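Stovdale Wind Lease: Your Questions, Answered as Well as We Can

Last updated October 3, 2025

Who wants to build what, exactly?

Drultia Energy has applied to put up 20 turbines on the ridge north of Stovdale. The land is leased from the county, and the comment period on the lease is open now.

Is this a done deal?

No. It only feels like one when the company has already printed the hats. The county board still has to vote, and the state still has to sign off on the wildlife study.

How tall are they?

Each one reaches 700 feet to the tip of the blade. For comparison, the tallest thing in Stovdale at the moment is the grain elevator, and people give directions by that.

Will I hear them?

Depends where you live and who you ask. The noise study in the application used a 3,000-foot setback from any occupied house. Hagos Negash, who farms on the Clekier side, has asked for the nighttime readings, and the company says they're coming. They were also coming in May. 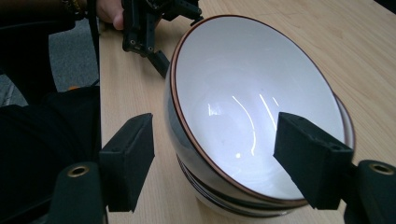 What about the birds?

The first survey covered spring migration and skipped fall, a season the birds insist on using as well. A second survey is under way along Ayele Creek. The lease can't be signed until it's filed.

Does my power bill go down?

Probably not. The electricity goes into the regional grid and you buy it back from the same utility as before, with the same envelope and the same little window. What the county gets is lease money, and how it's spent is a separate fight.

How do I comment?

In writing, at the county planning office, or out loud at either of the 2 public hearings. Speakers get a few minutes each. Mitiku Workneh runs the sign-up sheet and will cut you off - politely, but he will.

Do form letters count?

They're counted, yes. A letter that mentions your own road, well or pasture tends to get a longer look.

What happens when the turbines wear out?

The draft lease says Drultia removes them and restores the ground. It doesn't yet say how deep the foundations come out or who holds the bond. If you only have time to ask one thing at the hearing, we'd suggest that one.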